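[robot-cells] Re: Budget for a second parts-handling station, what are people buying?

From: Everaldo Guerra
To: robot-cells list
Date: November 2020
Subject: Re: [robot-cells] Budget for a second parts-handling station, what are people buying?

Hidayah,

Answers below, between your lines. I have trimmed the part about floor coatings as I know nothing about floor coatings.

On Thursday, Hidayah Yusof wrote:

> We have approval in principle for a second station at the Badside
> building. It will do the same kind of work as the first one: small
> computer parts in and out of fixtures, memory, processors, drives.
> Purchasing wants one number by the end of the month. I have a quote
> from Stirgate for the arm, the gripper and the stand, and I am
> inclined to send that number up and be done with it.

Please don't do that. We did it with our first station at Conceição and spent the following year asking for small amounts of money, one form at a time. The arm and gripper quote was accurate. It just left out most of what made the station usable.

What we ended up buying after the quote, in the order we found out we needed it:

A second set of gripper fingers. The set that came with the gripper was too wide to get in between two memory modules standing side by side. We had ours cut by a local shop.

Cable management. Hooks, sleeves, a few hangers for the ceiling. The sleeves were 4 dollars each and we needed far more of them than I had guessed.

Fixtures. See further down, this is the big one.

Sacrificial parts. Also further down.

A spare wrist cable. It took three weeks to arrive and the station sat there the whole time.

> Question 1. Fixtures. The Stirgate people say they can supply a
> generic fixture plate with a hole grid, and we bolt on whatever we
> like. Or we print our own. Which did you do?

We bought the plate first and stopped using it. Parts lying flat on a grid were fine for the drive and poor for everything else, and every time someone bumped the plate we had to teach all the positions again.

We then went to an upright board with everything on one face. One board carries two memory holders, a CPU holder and a drive position. It can be lifted off and another board put on in its place, so a broken holder does not stop the station. Our first board cost 191 dollars in material and outside machining, and I would plan on three boards per station: one in use, one spare, one being changed by somebody who has had an idea.

Design time was the larger cost and I did not budget for it at all. The Mandus project gave us a technician for part of September, and without that we would still be filing corners off by hand. If you like I can send you our drawings. They are not pretty, but the hole spacing is right.

> Question 2. Dead parts or new parts? Our IT department has a box of
> old machines we can strip.

Old parts, yes, but budget for some new ones too. Two things to watch.

Memory: make sure all the modules you collect are the same height and the same type. Ours were mixed and we lost a day to a fault that was only a taller module. I sort them into bins now before they go near the arm.

Drives: take the ones with a clean label if you are going to use the label for anything. If you want to read the barcode, a torn one is no use.

Processors are the hard item. Old ones come with paste on them, and cleaning takes longer than you would think. We bought a batch of used ones already cleaned, 161 dollars for the lot, and I would do the same again.

> Question 3. Lead times, and do we need to enclose the thing? The
> safety person has not given me an answer yet.

Get the safety answer before you order the frame. I can't tell you what your site will want. We had to move a rail after it was up as the arm could not reach the back position with its elbow where we wanted it, and moving a rail means two people and most of a morning.

Measure from the base of the arm to the far side of the fixture with the gripper on, closed and then open. The gripper takes more room near the foot of the board than it does on the drawing, and the lower positions are where you will notice it. I would want a view from the wrist looking at your own board before signing off on the spacing. This is the sort of clearance we work with:
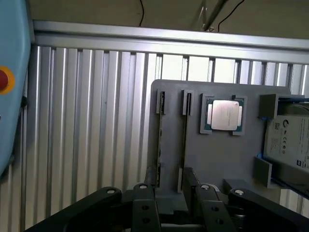 Upright board from the wrist camera. Memory on the left, CPU holder at the top, drive to the right in the blue clips.

If your fingers are wider than ours, leave more space between the two memory holders than we have.

> Question 4. What did the whole thing come to, apart from the arm?

I went back through the orders. Leaving out the arm, gripper and stand, and leaving out staff time, the small purchases in the first six months came to 729 dollars. That does not include the wrist cable, which went on a different account. It is not a large sum next to the arm. The trouble is that it came in eleven separate requests, and each of those had to wait for a signature.

My suggestion is to send purchasing the Stirgate quote plus one line called "fixtures and consumables," and make that line large enough to cover three boards, a box of parts and one spare of every cable. If they ask for detail, attach the list above. Ask for a second line for design hours, even if they cut it. It will be on paper that you asked.

One more thing you didn't raise. Find out from Stirgate whether the gripper fingers can be ordered singly or only as a pair. Ours were sold in pairs and we only ever damaged the left one.

I am out from Monday but will read the list in the evenings. If anyone else has bought a second station in the last year, please post your lead times, as mine are out of date by now.

Everaldo

_______________________________________________
robot-cells mailing list
To unsubscribe or change your delivery options, visit the list page.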